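**Two arms and a training bench: what's new at the Romutville shop**

Tuesday, April 6, 2021

If you've walked past the back of the Romutville shop lately you'll have noticed that the sorting bench has neighbors. The two-arm cell has its own bench now, with walls on three sides and a black tabletop, and I've been itching to write about it since February, when the first crate from Padar showed up on our dock and half the day shift found a reason to walk by.

For anyone at the Nava site who hasn't followed this, a quick catch-up. Halano makes a lot of little parts, and a lot of our day goes into picking those parts up, turning them the right way around and putting them down again. It's fiddly. It's hard on the thumbs and harder on the neck, and our last big order meant 1,672 clips handled one at a time over a single week. Anyone who worked that order can tell you how their hands felt on Friday!

So the plan is for the arms to learn the small-part handling first, starting with simple placing jobs, and for people to keep the jobs where a trained eye counts: final fit, odd returns, anything a customer has sent in with a handwritten note. No one's hours are being cut. The bench crew has been told this in writing, and the shift plan through summer is posted by the time clock for all to see.

What has surprised me most is how much the crew is shaping this. The settings for how close the grippers may come to each other came from the people on second shift, who know exactly how two pairs of hands get in each other's way over one tray. The matte black top was a bench request too (the old shiny one gave everyone a headache under the lights, long before any robot had to work over it). And five of our assemblers have now finished the setup course, which means they can stop a run, move a position and start again without waiting for an engineer to drive over from Nava. They get the higher pay grade that goes with it, starting with the next pay period.

There's a long way to go. We set ourselves a goal of 1,000 practice runs before the cell touches a customer order, and the log stood at 86 when I wrote this. Some runs are slow. Some are really slow – you could eat a sandwich. But every one of them teaches us something about the parts themselves, and I love that the talk at lunch has moved on to gripper fingers and cable slack.

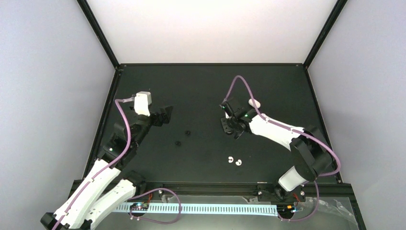
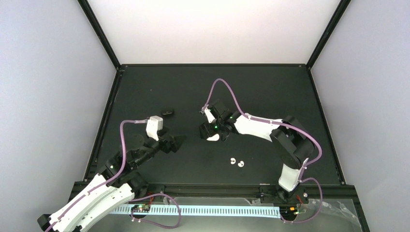

Both arms over the black top, with the small white C-shaped pieces on the table.

One reader at Nava wrote back to the last issue to say that the part about pay was what she had been waiting for, and that her own line would sign up for the setup course tomorrow if it were offered there. She also asked that the rest breaks stay where they are even when the arms can keep going, as a machine that never gets tired makes it easy to forget who does. The breaks are staying put, and a sign-up sheet for a Nava course goes up by the break room door next week.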